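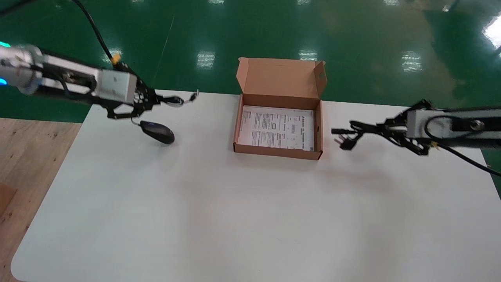 Workshop Notes: Two-Arm Packing Cell, October

The packing cell at the Flunport shared workshop is now at the stage where both arms work over the same table. The test job is a cardboard box with a printed instruction sheet, a computer mouse and a power cord. The box stands in the middle with the lid up, and each arm takes items from its own side.

Cords remain the hard part. A mouse body has one shape and the fingers close on it the same way every time. A bundled cord changes shape whenever it is lifted, and the plug swings out to whichever side is heavier. Takumi Kubo rewrote the right-arm routine so that it grips the bundle close to the plug and approaches the box with the prongs leading. With the older routine the plug tended to catch on the box wall and push the whole box across the table.

Settings in use at the moment:

Grip force: 40 percent of maximum for the cord, 25 percent for the mouse.
Approach height: 300 mm above the tabletop for both arms, measured at the fingertips.
Shared zone: only one arm may be below approach height over the box at any time. The other holds position outside until the zone is released.
Control loop: 400 Hz on both arms. Lower rates gave visible lag when the two arms were moved together.

The shared-zone rule is enforced in software by a small process Rin Chiba wrote, called Tamura. It sits between the planner and the two arm controllers and issues a single token. If an arm stops responding while it holds the token, Tamura halts both arms and waits for a manual reset. It does not try to recover on its own, and there is no plan to change that.

Cabling still needs work. The gripper cables run outside the arms and need enough slack for full wrist rotation, but a loop that hangs low can sweep the tabletop. Emiko Nishimura is printing clip-on guides for the last two joints. The first set was too stiff and popped off at the end of wrist travel. The second set uses a softer filament and a wider mouth. Until the guides are fitted, please keep wrist rotation within 150 degrees either way.

A note on boxes. The lid has to stand open by itself for the whole run. New boxes spring partly shut, so fold the lid back hard along the crease twice before setting the box down. Boxes with a torn hinge go in the recycling. They lean, and the lid position in the planner is fixed.

Run logs are in the Cetemero folder on the workshop drive. The most recent is run 1586. File names before run 1200 use the old joint order, with the wrist listed first - convert them before comparing anything.

Still open:

Replace the finger pads on the left gripper.
Write a routine for laying the mouse cable in the box after the mouse body. At present the cable is tucked in by hand.
Move the emergency stop to the near side of the bench.

Anyone who wants time on the cell should write to Mabli Prydderch, who keeps the booking sheet. Evening slots start at 6:30 p.m. New users need the short safety briefing first.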